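25/12/2019

Joyeux Noël à moi, je l'ai passé à faire la lessive ! Bon, pas toute la journée, quand même. Mais quand on vit à trois semaines de valise sur le dos et qu'il ne reste plus qu'une paire de chaussettes propres (et encore, dépareillées), on ne regarde plus trop le calendrier. J'ai donc entassé tout mon linge dans le grand sac bleu, celui que j'avais acheté pour les plages et qui n'a jamais vu un grain de sable, et je suis descendue à la laverie.

J'avais prévu le coup : la lessive Jalard en petites doses, un livre, un thermos de thé et deux clémentines. J'adore les laveries, je crois que je l'ai déjà écrit dans ce carnet. On est obligé de rester là, on ne peut rien faire d'utile, et ça sent bon. 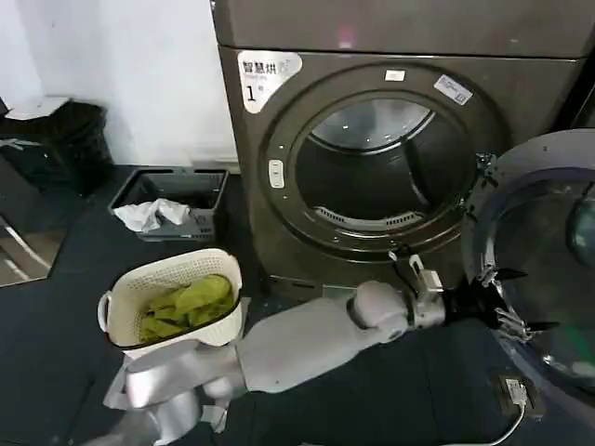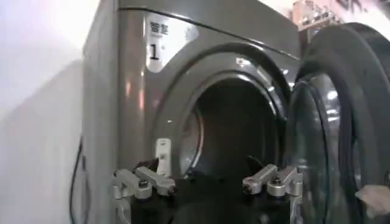 Albertina Arruda
Carnet de voyage, Noël

Le sèche-linge porte le numéro 1, avec trois caractères chinois au-dessus que j'ai recopiés au dos de mon ticket de bus : 智慧烘. « Séchage intelligent », d'après ce que j'ai compris. Intelligent, je veux bien, mais moi je cherche toujours le bouton qui dit « tout, normal, merci ». Un gros 1 aussi sur l'étiquette claire du lave-linge, porte ronde grande ouverte, et dedans il fait noir comme dans un four. J'ai la manie de passer la main tout autour du joint avant de charger, depuis le jour de février où j'ai teint tous mes draps en rose à cause d'une chaussette rouge oubliée par quelqu'un d'autre. Baek se moque de moi chaque fois.

J'ai séparé le foncé du clair, enfin, le foncé du presque foncé, parce que je n'emporte jamais de blanc. Le pull Akoveck est resté sur une chaise : laine, lavage à la main, je m'en occuperai dans le lavabo demain (ou après-demain...). Et puis la jupe verte, dont j'avais oublié de vider les poches ! Un mouchoir, un bonbon à la menthe et le reçu de la librairie. Le bonbon était encore bon.

Pendant que ça tournait, j'ai fait mes comptes : plus de 1 000 photos à trier depuis le départ, et toujours aucune carte postale envoyée. J'en ai écrit 2 sur mes genoux, une pour maman et une pour Urik, qui va encore dire que mon écriture est illisible. Il a raison.

J'ai tout plié sur place, encore tiède, en roulant les tee-shirts pour gagner de la place dans la valise. Il manque une chaussette, évidemment, la grise à pois. Ce soir, soupe de nouilles et pyjama propre. Demain, acheter des timbres et rappeler maman avant qu'elle se couche.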